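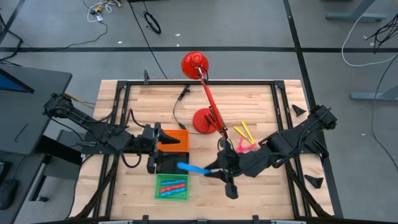

Desk clutter was scored from survey forms mailed to 1,745 office workers in Trakach and Draltham. Each form asked how often pens, trays and paper were returned to a fixed place at the end of a shift. Incomplete forms were dropped before scoring.
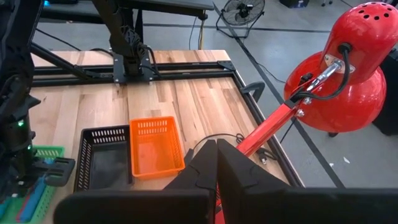
3.2 Work Surfaces

Pale surfaces were rated easier to keep in order than dark ones. The gap held in both towns but narrowed among part-time staff. Following Domański, we treat surface tone as a two-level factor.
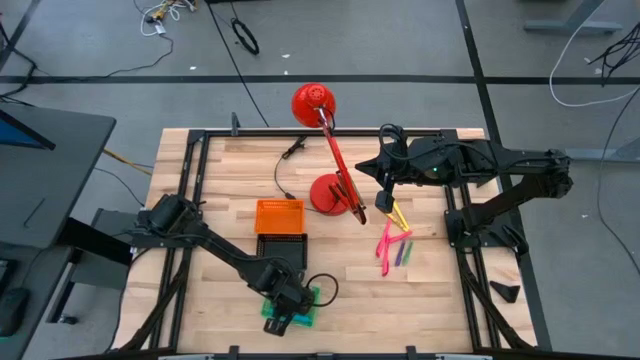 Figure 2. Light wooden worktable with a black metal frame.

Some 100 respondents shared a desk and were analyzed separately.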